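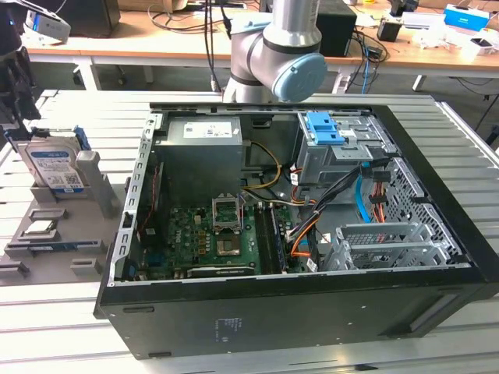 Filed under: Bench Notes / PC Teardown & Rebuild

December, started 9:40

Back on the black tower for the Belach job. The plan for the day is the processor change and nothing else. Drives stay where they are, the power supply stays, the card at the bottom of the board stays in its slot. Dorottya wants the machine returned with the same insides apart from the chip, so the fewer connectors we pull the better.

Case on its side on the slotted table, side panel off and put under the bench. Mains lead out, power button held in for a count of ten before touching anything inside. Strap on.

Cooler came off yesterday evening and is in the tray with its four screws in a pill bag. The old paste had gone hard at the corners and crumbled, so there was more cleaning than I had allowed for. Used lint-free wipes and alcohol, working from the outside in. Do not use the blue paper towels from the sink, they shed. Two crumbs had gone down next to the socket and I lifted them out with the soft brush before opening the load plate. If they go in with the plate open you are picking them off contacts with a magnifier, as Lorenz did on the Havatier machine, and that took him most of an afternoon.

The cables are the real nuisance on this one. Everything from the drive cage comes over the top of the board on its way somewhere else. The yellow and black power wires are stiff and want to spring back toward the middle. I tried tucking the bundle against the power supply and it crept out again while I was getting the flashlight. A loop of paper tape to the cage holds it well enough and peels off clean. Do not use zip ties for this, we have to cut them again at the end and the cutters are too big to get in there safely.

The SATA leads I left plugged in. The light blue one is close to the right-hand side and is not in the way. The plug on one of the others feels loose in its socket, no latch on it. Check it before the panel goes back on.

10:50

Chip is in the gray holder, metal side up, on the table to the left of the case so I can reach it without leaning over the board. The pocket is a good fit now. The earlier version was tight and you had to tip it to get the chip out, which is how you end up with fingers on the underside.

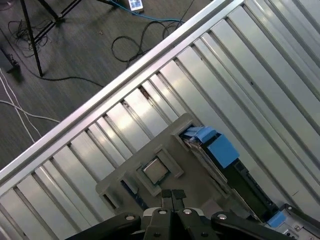 Processor in its pocket in the gray holder, with a blue plastic part up and to its right.

Notes on the holder for whoever prints the next one: keep the raised walls at the current height. Dorottya asked for the pocket to be a little deeper, but then there is less edge to get hold of. A small arrow in the corner to show which way the chip goes would save looking it up each time. Label it on the holder, since marker on the chip itself gets wiped off with the alcohol.

Time so far on this tower is 2 hours including the cleaning. The quote assumed less. Lorenz to decide whether we absorb that or say something to Belach.

11:30

Looked over the socket with the flashlight at a low angle, from all sides. No bent contacts that I can find. Checked it again with the lamp on the other side, same result. Load plate moves freely and stays up without being held. 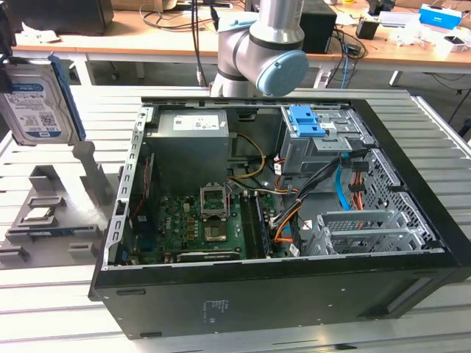
The lever is a bit stiff at the last part of its travel, so go slowly there and keep the other hand flat on the case wall. If it needs real force, stop and take the chip back out. It is more likely to be sitting wrong than to be a bad lever.

Memory stays in for the swap. I considered taking it out to get more room on that side, but the slots are old and I would like to disturb them as little as possible. If the machine will not start afterward, memory is the first thing to reseat, then the board power connector.

Paste: the Fröhlich tube is nearly empty, enough for this one. Order more, and wipes too. Stock sheet says 196 wipes but the box is plainly lower than that, so somebody has not been writing them down.

Still to do:
- chip into socket, plate down, lever home
- paste, cooler, four screws crosswise
- fan lead (easy to forget, it hides behind the wires)
- tape off, loose SATA plug checked
- start with the panel off and read the temperature before closing up

The Pundoron board is waiting behind this one and needs the same table, so I would like the tower off it by 4.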